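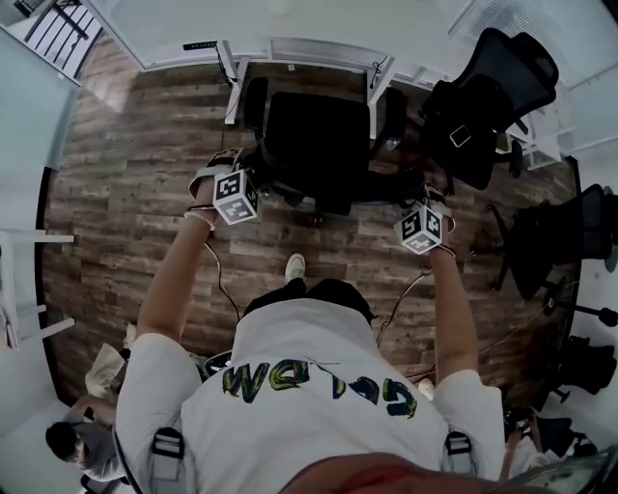
Office chair

An office chair (also desk chair, swivel chair, or, in the second-hand trade, "ergonomic") is a seat mounted on a single column and a set of casters, intended for use at a desk and commonly used for getting to the next desk without standing up. The usual colour is black, which hides biro.

Construction

The base is normally a star of five spokes, each ending in a caster. Earlier models had four and were known for tipping over when the sitter leaned back to make a point. The column contains a gas spring, controlled by a lever under the seat that most owners find by accident. Backrests are either padded or mesh. Padded ones are warmer in winter and also in June. Mesh lets the air through and keeps the crumbs.

Armrests are optional. Where fitted, they are set at the exact height of the underside of the desk.

Casters and floors

Hard casters are made for carpet and soft casters for bare boards. Chairs are sold with hard casters and placed on bare boards. On wooden planks a chair may drift towards the lowest part of the room, a habit used in Gritcombe to settle arguments with builders.

Moving

A chair is best moved empty, with both hands on it, by someone facing the seat. Gripping the sides gives better steering than pushing the backrest, which may recline. Cables hanging from the desk should be tucked up first, as casters collect them. Chairs are put away by sliding the seat under the desk as far as the armrests allow.

Secondary uses

A spare office chair seldom stays spare. It holds coats, post, and telephones that will later be rung from another room to find out where they are. In shared offices it may also serve as a reservation.

History

The Gritcombe firm of Lostus made its first swivel chair in 1944, in oak, for clerks. It weighed 40 kilograms and was rarely stolen. The later Gistum model, designed at the company's Conceição works, had a padded seat and a printed guide to its adjustments running to 144 pages. Owners generally settled on one height and left it there.

See also

Desk
Footstool
Swivel
Backache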